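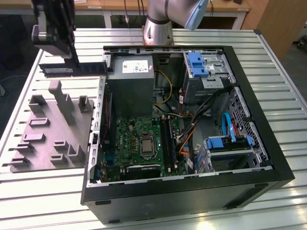 Page last changed: February 7, 2021

Home | Threads | Replies | Shop floor | About me

OK so people keep asking what it's like at work since the arm came in, and my answers keep getting too long for replies, so I'm doing a thread. Get a snack.

I work at Flivley. We take in old office computers, fix the ones worth fixing, strip the rest for parts, and send them back out. I've been on the memory bench since before we had a memory bench (it was a folding table and a lamp).

The last big batch was 1,065 towers from one customer, all needing the same thing: panel off, RAM in, quick check, panel on, next. If you've never put memory into a thousand-some computers, I can tell you it lives in your thumbs. I had tape on both of mine for most of May.

So that's the job they picked to automate first, and I was NOT mad about it. I know I was supposed to be. My thumbs voted yes.

The project is called Pisa. I asked why and got three different answers, one of them being that the first table leaned. I'm going with that one.

What the arm does, in plain words: the tower lies on its side with the panel off, the arm picks up a stick of RAM, carries it over to the slots, lines it up and pushes. That last part is the whole ballgame. The carrying is easy!

Pushing a stick in by hand, you feel it. It goes stiff, stiff, stiff, click. I've done it so long that I couldn't explain it to the engineers at first, and they really wanted me to explain it. We spent an entire afternoon on the word "stiff."

That was the first thing that changed for me, come to think of it. People started writing down what I said. I'd been doing this for years and the written procedure was one line long: "install memory." Now it's 10 pages and a lot of those are me talking.

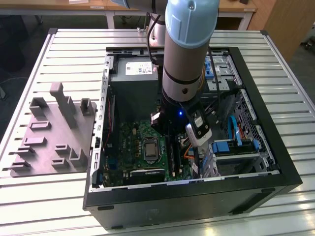
Second thing that changed: how we set up. By hand, you can have the case any old way, spin it around, hold the cables back with your elbow. For Pisa every case has to go down in the same place facing the same way, and the wires have to be tucked before you start. I've gotten weirdly proud of my tucking.

Somebody in the replies yesterday asked if I just stand there and watch. No! I load, I tuck, I check, I unload, and in between I'm at the next bench getting the following tower open. My step counter went up, if anything. I'm on my feet more and bent over less.

My back likes it. My feet have filed a complaint.

The target they gave us was 300 towers a week with two people on it. Before, we had four people on memory and got 180 on a decent week. I'm putting those numbers here because I think it's fair to say them out loud, and because everybody at work can do the subtraction.

Four people down to two. So where did the other two go? One moved to testing and one moved to laptops, both with the same pay. That's true and I'm glad. It's also true that when someone left the packing side, that spot stayed open. I noticed and so did the rest of us.

I brought it up at the Monday-morning-type meeting (it is never on the actual morning it's supposed to be). They said the plan is no layoffs from Pisa this year. I asked about next year and got "we'll keep you posted," so, you know. Consider me un-posted.

I'm not trying to be a downer about it. I like this job more than I did. I just want the folks deciding stuff to sit at the bench for a shift first.
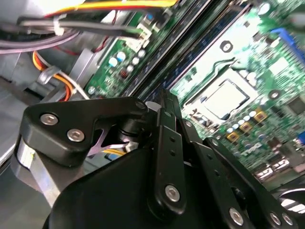 Cables are my big topic now, you've been warned. Every computer maker routes them differently and then whoever had the machine before us has routed them differently again. Some towers come in so neat you want to write a thank-you card. What I look for is anything that could wander toward the memory slots while the fingers are in there. Like the bundle with the orange and yellow and red wires, it goes through a gray plastic clip and that's a gift, leave it alone, don't "improve" it. A new hire's first instinct is always to pull everything out and start over. Please don't!!

They did try to give me a job title for this. It was "cell operator" for a while, which made my kid ask if I worked at a prison. Now it's "bench lead, assisted." Assisted by what, it doesn't say.

The extra money for bench lead isn't huge but it covers my parking, and I asked for it in writing before I trained anyone. If your shop is getting one of these and they want what's in your hands, ask early. Ask while they still need the afternoon about the word "stiff."

A few quick ones from the replies:

Does it talk? No.

Is it faster than you? On one computer, no. I'd smoke it on one computer. Over a whole shift I slow down after lunch and it doesn't get lunch.

Would you go back to doing it all by hand? For a day, sure, for fun. For another batch like that last one, no thank you.

What's next on the list? Hard drives, from what I hear. I have opinions about hard drives. That'll be its own thread, when I've had some sleep.

Recent threads
- Moving day at the Akinola Street building
- Flullum label printer, a review after one year
- What to wear on your feet on concrete
- Things I have found inside office computers

Contact | Copyright, all posts by the author | Back to top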